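Tabletop soccer
(redirected from: desk soccer, mat soccer, mini pitch)

Tabletop soccer is my catch-all name for any small game of soccer played on a printed mat laid over an ordinary table. I've been looking after this entry on the Memov hobby wiki for a while now, and people keep writing to ask why it isn't filed under foosball. Foosball has rods and a cabinet and weighs as much as my fridge! What I'm on about is the game you can roll up and shove in a drawer.

Names

Around here it's soccer, so that's what I've used. If you grew up saying football, go right ahead in your head. My mum calls the whole business "the little grass", and I've seen "desk pitch" on a few shop listings too.

The mat

The mat is the heart of it. Most are a rectangle of fabric printed with light and dark green stripes, like a ground that's just been mowed, with the lines in white over the top. A good one gives you the centre line, the centre circle and a penalty box at each end with the goal area tucked inside it. I'm fussy about the penalty arc (the little curve on the outside of the box) and will happily pay a dollar or two more for a mat that has it.

Look at the edges before you buy. A stitched rim lasts, and a raw cut edge starts to fray the first time somebody drags a sleeve across it. Rounded corners are kinder as well. My own mat is from Pramer and cost me 26 dollars, and the Stevens one I had before it was thinner and slid about on anything polished.

Corners curl. They just do, especially if the mat has been stored rolled. I roll mine with the print facing out and leave it under an atlas overnight, which gets it almost flat. Emília Bednárik, who started this entry, swears by a warm iron through a tea towel -- low setting, no steam -- and her mat does look better than mine, I'll give her that.
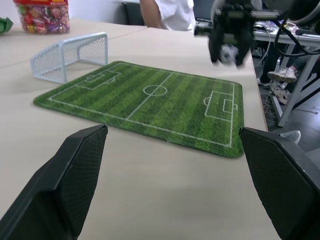

Goals are where people get creative. I've played with matchboxes, bent coat hangers and half a strawberry punnet, and they all work up to a point. What you want is a rounded frame and some sort of mesh or lattice at the back and sides, so the ball stays in once it's gone in and there's no arguing. Pale goals can get a bit lost against a light tabletop. It hardly matters in play, but I ran a strip of blue tape along the foot of mine and I'm very pleased with it.

The ball

Small, light and black and white if you can get it. The old-fashioned pattern is easier to follow when it's rolling, and you can tell whether it's spinning. Foam ones are quiet. Hard plastic ones bounce off the table and go under the couch, where I believe I have 14 of them.

The table

Any flat table will do, though watch for seams if you've pushed two together. Keep the whole mat on one side of the join. A ball that hits a ridge halfway through a shot will start a fight in even the nicest family. Leave a bare strip along the edges for wrists and elbows, and put the snacks further back. Wrapped lollies are the best thing for it, no crumbs on the grass, and they double as stakes.

Ways to play

There's no single rule book. The commonest versions I know are:

Flick: one finger, one touch each, turn about.
Straw: you blow the ball along. Loud, damp, and little kids adore it.
Carry and drop: the ball is picked up, moved and let go over a chosen spot, and you score on where it settles.
Penalties: from in front of the box, best of five.

Themis Chrysikopoulos wrote up a long league version for the Pluvent newsletter one August, with transfers and injuries and all sorts. I've never got to the end of a season, but the scoring table is worth copying out.

Care

Spot clean with cool water and a bit of dish soap, then dry flat. Don't tumble dry it (I have, the white lines cracked). Fluff comes off with packing tape.

See also
Button soccer
Foosball
Table hockey
Felt playing surfaces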